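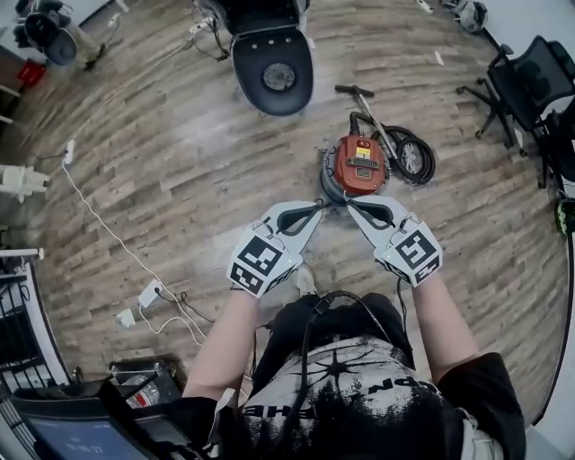
Photo: Jomar Manalo, 6/20/22

Caltstead Wood Floor Soap, Unscented
Item 1681

We've been selling this soap out of the Cimley shop for longer than I care to add up, and it's still the one I reach for at home when the kitchen boards start looking tired (mine get dog feet, dropped toast and two teenagers, so that happens a lot!). It's a plain, mild liquid soap for sealed and oiled wood floors. It cleans well, it rinses out of the mop without a fight, and it doesn't leave that sticky film that grabs every crumb in the house.

A little goes a long way, so please do measure. Stir 100 ml into a bucket of lukewarm water, wring the mop until it's barely damp, and work along the boards, never across them. If you've just moved in and the floor has years of old polish on it, go over it twice with fresh water in between, and be patient with the corners.

Oiled floors like a second, weaker wash every so often. Waxed floors are another matter, and for those I'd send you to the Bestitz paste, item 663, which comes in a tin and smells wonderfully of beeswax.

Teresa Jasińska wrote to us in June: "I used it on my mother's hallway after trying four other bottles. The boards feel like boards again, and my mother has stopped complaining about the smell of cleaner."

Size: 1 liter bottle
Scent: none added
Use on: sealed or oiled wood
Keep from: freezing, direct sun, small children
Goes with: Xue cotton mop head, item 148

Refill bottles are back on the shelf in the shop, and you're welcome to bring your own clean jug if you'd like us to fill it at the counter.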